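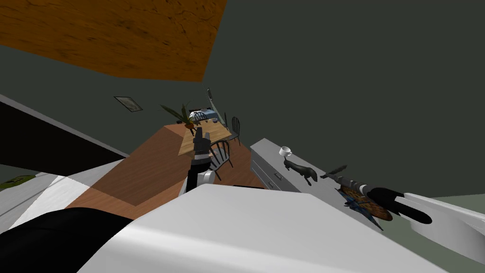 Dining table with a potted plant, computer rendering

How to use an HIV self-test at home
Posted January 21, 2022 by Csenge Szabó

These steps are for a finger-prick blood test. Mouth swab kits work differently, so follow the leaflet if you have one of those.

Before you start
Check the expiry date and make sure the pouch is sealed. Read the leaflet all the way through. You will need a clock or a phone timer.

Doing the test
Wash your hands in warm water and dry them well. Open the pouch and lay the parts on a clean, flat surface. Wipe the side of a fingertip, let it dry, then press the lancet firmly against it. Add the blood and any liquid in the order your leaflet gives. Start the timer straight away and read the result only within the time stated.

Reading the result
No control line means the test has not worked -- use a new kit. A reactive result needs a blood test at a clinic to confirm it. A negative result may miss a recent infection, so test again once the window period for your kit has passed.

If you may have been exposed in the last 3 days, go to a clinic or A&E now and ask about PEP.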